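Zuerst die Regel, dann der Roboter

Bei Tillico beginnt jede Aufgabe mit einem Blatt Papier. Auf diesem Blatt steht, was der Roboter tun darf, wie der Raum am Anfang aussieht und wann ein Mensch eingreifen muss. Mahsa Kiani hat die erste Fassung geschrieben, im August, nach einer Reihe von Versuchen, die man später nicht mehr vergleichen konnte.

Inzwischen sind es über 440 solche Blätter. Das kürzeste hat vier Zeilen, und eines der längsten betrifft den Müllbeutel. Ein dünner Beutel verändert bei jedem Griff seine Form, deshalb verlangt die Regel, dass man den Startzustand genau festhält: wo der Eimer steht, wo die Beutel hängen, was am Boden liegt. Wer etwas verschiebt, trägt es ein.

Brigitta Hofstetter, die für die Sicherheit zuständig ist, besteht auf zwei weiteren Punkten. Während die Arme sich bewegen, greift kein Mensch in ihren Bereich. Und Kabel, die am Boden liegen, werden vor jedem Lauf geprüft — auch beim zwanzigsten Mal am selben Tag.

«Am Anfang fand ich das übertrieben», sagt Shirin Rostami, die die Läufe betreut. Heute liest sie das Blatt laut vor, bevor sie startet. Ein abgebrochener Lauf wird ebenso abgelegt wie ein gelungener, mit Uhrzeit und einem Satz zum Grund.
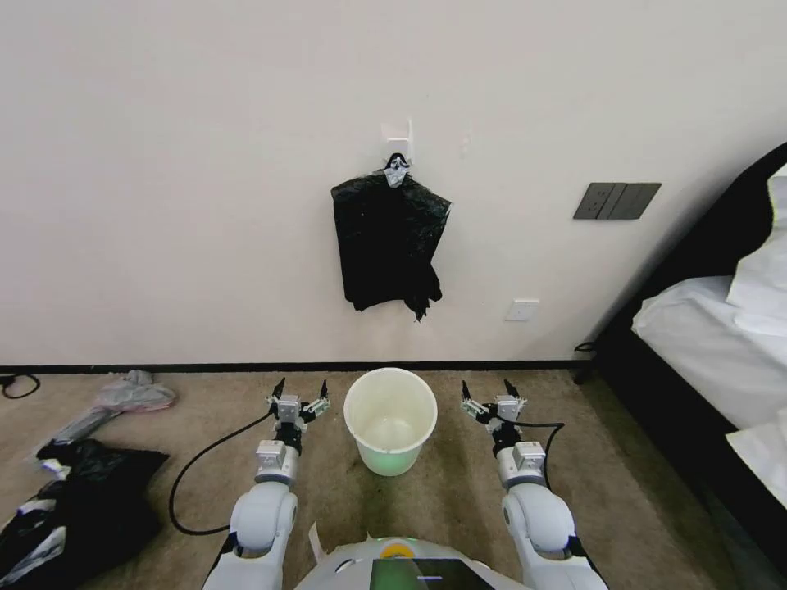 Offen ist noch die Frage, wer ein Blatt ändern darf. Hofstetter möchte zwei Unterschriften, Kiani hält eine für genug.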